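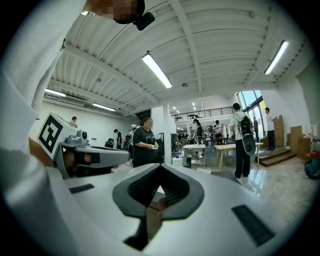 How often should a hand-held gripper be checked?

Each morning before the first session, and one more time whenever it has been dropped, even if it looks fine.

August
By Tincuța Bălan

The second answer I received only after some minutes, when Kipchumba Koech had already the small screwdriver in his hand and was thinking of something else. He looks after the Netine grippers in the hall at Kerncombe. There are 52 of them in use, and by his own account he can tell a good part of them by the sound of the closing.

I came to speak with him at 7:35 in the morning, which was his proposal. Later in the day he does not sit down.

"The gripper is a simple machine," he told me. "It has two fingers, one slide, one trigger, one camera, and one marker. Five things. But each of the five can be a little wrong and the gripper still opens and closes. The person who holds it feels nothing strange. We see it in the evening, and by then the day is lost."

I asked him to show me the order in which he works, and he was happy with this question. He begins with the slide. The fingers are opened to the end and released seven times, slowly, without looking, only listening and feeling with the thumb. If there is a scratch in the movement he opens the body and cleans the rail with a dry brush. Oil he does not permit. In his first month he used it, and the dust of the hall made a gray paste with it that took him an entire weekend to remove.

After the slide comes the opening. At full width he wants 136 millimeters on the caliper between the tips, and he writes down each number in a school notebook with squared paper. I asked why he does not use the computer.

"The computer is on the other side of the hall," he said. "The notebook is in my pocket. Also I like to see the whole row of numbers for one gripper on one page. When the tips begin to wear, the number goes up in small steps, and my eye catches it."

The marker receives the most of his patience. It must be flat, clean and tight on its mount. A corner that lifts by the thickness of a paper is enough to give a wrong position, and the worst enemy is the hand of the operator, who takes the gripper out of the box by the marker as if it was a handle. Koech says he has explained it to every new group, and in every new group there is one person who does it five minutes after the explanation.

"I do not get angry," he said, and then he thought about it. "A little I get angry."

The camera lens he wipes with a cloth that is used for nothing else. If the camera was taken off for any reason, the calibration must be done again from zero, also when the screw went back to exactly the same place. Here he had a disagreement with Archie Skinner, who plans the sessions and would like the grippers to come back quicker. They made a test together with one gripper, taking the camera off and on, and compared the results. Skinner now leaves him the full time for it.

We went then to the tasks, because the kind of task decides which part becomes tired first. The kitchen stations are hard on the fingers. With boxes and cardboard it is the slide that suffers from the fine dust. The station Koech thinks about most is the bathroom one.

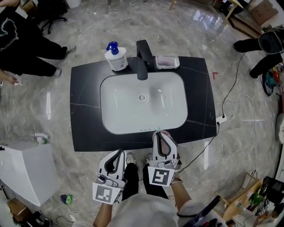 "Soap," he said. "If you ask me what I repair the most, I answer you soap. It goes on the fingers as a thin film and you do not see it. Then the next object slips, the operator presses the trigger harder, and after some weeks the spring is weak. So people come to me with a broken spring, and I must explain to them that the problem was soap."

For this reason the grippers that worked at the basin are put apart at the end of the session. Buppha Chaimongkol, who shares the bench with him, wipes the inner side of the jaws with a damp cloth and afterwards with a dry one, and leaves them open during the night. She has also a habit of pressing each finger from the side to feel if it moves. Koech did not do this before she came. He now does it too, and he admitted that he found four loose pins in the first week.

Cables are their other subject of conversation. A cable should make a wide, soft loop at the wrist and never be pulled straight when the arm is stretched. Chaimongkol asks the operators to reach forward as far as they can before the start, and only after this she fixes the cable to the sleeve. When it is fixed with the arm bent, the connector carries the load at each long reach, and it fails from inside, where the damage is not visible. Replacing a connector takes her 35 minutes if there are no interruptions. She laughed when she said this last part.

Spare parts come from Urquhart, and the ordering goes through Eilidh McIver. I was told that she keeps more springs on the shelf than anybody believes necessary, and that in spring, when a delivery was late, they used them all. Fingers are kept always in pairs. If one is worn, both are changed, and the old pair goes to the training grippers, where precision has less importance.

I wanted to know what he would change in the machine, if the maker would ask him. He had the answer ready. The mount of the marker should have a small pin, so that it can be put back in only one way. Two times he found a marker turned by a quarter, fixed very well with all the screws, and the person who did it was himself.

"I wrote it in the notebook," he said. "With red."

At a quarter past eight the first operators were coming to the bench for their pairs. Koech gave them out left and right, each with its number, and asked a young man at the front to please hold it by the body.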